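Chapter 6
Comparing Grippers by Hand

What you need before you start: chapter 4 (jaw shapes) and the bit on tracking markers at the end of chapter 5. If you skipped the markers bit go back now, it's short.

6.1 Why hand-held first

Most people want to bolt the gripper on the arm and run it. Don't. Not in week one. An arm has its own bad habits (see chapter 9) and once it's moving you can't tell which fault is the jaw and which is the wrist, the controller or the calibration. So we start with grippers you hold. Same jaws, your own two arms doing the carrying. You feel the slip before any sensor logs it.

Downside: you're too good at it. People correct without noticing. Twist a bit, push a bit harder, tilt the wrist so the load sits right. The arm won't do any of that unless it's been shown or told. Keep this in mind for the whole chapter. A gripper that only works in a clever hand is a poor gripper.

6.2 The task

Shelving a book. Sounds dull. It's a very good test and we'll use it right through to 6.9.

Reasons, quick. A hardcover is stiff, heavy for its thickness, and slides against itself at the pages but not at the cover. Weight sits far from the grip if you hold it at one end. The slot is open at the front and tight everywhere else. Last few centimetres, the jaws are in the way of the shelf. You have to let go at some point and push, and how you let go is half the score.

Inger Hedegaard, who wrote the first version of this exercise for the Zasance short course, used cereal boxes. Too light. Everybody passed. Books sort people out.

6.3 Two views of the work

You'll record from at least two places. One camera up at the head, looking down over both hands. One on the gripper itself, just behind the jaws. Neither is enough alone. The head view gives you the shelf, the angle of the book, what the idle hand is up to. The gripper view gives you the fingers close up and loses nearly everything else as soon as a large object fills the space between them.

Look at both before reading on. Note where you can tell what the fingers are holding, and where you can't.
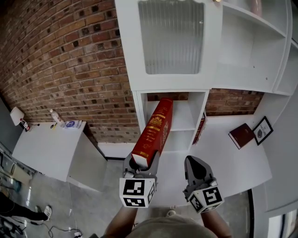
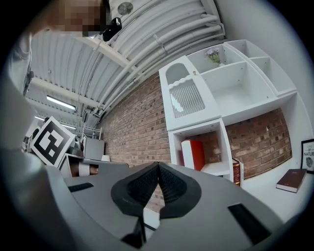
Figure 6.1 Book shelving with hand-held grippers. First picture: head camera, book going into the cubby. Second picture: gripper camera, fingers closed to a point.

Some things to take from the figure. In the first picture the book is held by its lower end and goes in at an angle. That's the normal way for a beginner and not wrong, but the angle has to come out again before the book will stand. In the second the finger tips meet with no book between them, which makes it a handy view for checking how they line up. Check yours the same way at the start of each session. If the tips don't meet squarely nothing you log afterwards is worth much.

Also the markers. Black and white squares, one side or other turned to a camera. Keep your sleeves and the load off them. A covered marker is a lost track, and lost tracks are teh main cause of thrown-out runs.

6.4 What to compare

Stick to one change at a time. Fingers or camera or controller, never two. Yiran Cao and Troels Eyvindsson lost a full July to this, swapping finger pads and the wrist camera on the same afternoon, then trying to work out which one had helped. Their set was 3,723 runs. Usable for the comparison: none.

For fingers, log:

Grip point. Spine, top, lower end, flat across the cover.
Slip. Yes or no, and when. Lift, carry, entry, release.
Regrips. Count them.
Release. Clean, dragged, or knocked the neighbour over.

Don't log "felt good". Put it in the notes column if you must.

Soft fingers versus stiff ones. Soft fingers wrap, forgive a bad approach and hide how bad the approach was. Stiff ones are honest and drop things. We ask you to do the task with both, stiff set first. The lab sheets call them Cerby (stiff) and Dronico (soft), after the two kits the exercises were built on. Any similar pair will do.

6.5 How many runs

22 per finger set, same book, same slot. Then switch book. Throw out the first 2 of each set, everyone is still finding their hands. Védís Hauksdóttir argues for throwing out more and she may be right, but then lab time gets tight and the last runs go sloppy, so we've kept it where it is.

Rest between sets. Tired forearms look exactly like a weak gripper in the data.

6.6 Before you begin, check

Tips meet squarely.
Markers clean and facing out.
Cables off the floor where you step, or at least behind you.
Both cameras on the same clock. Clap the jaws in view of both if your not sure.
Slot picked and written down. Left, right, upper, lower.

Vibeke Hafstein's note on the Aguirre controller is at the back of the book, Appendix C. Read it if your jaws close late. The delay is usually a setting and takes a minute to fix.

Exercise 6.1 starts on the next page. Do it standing, with the book on your weaker side.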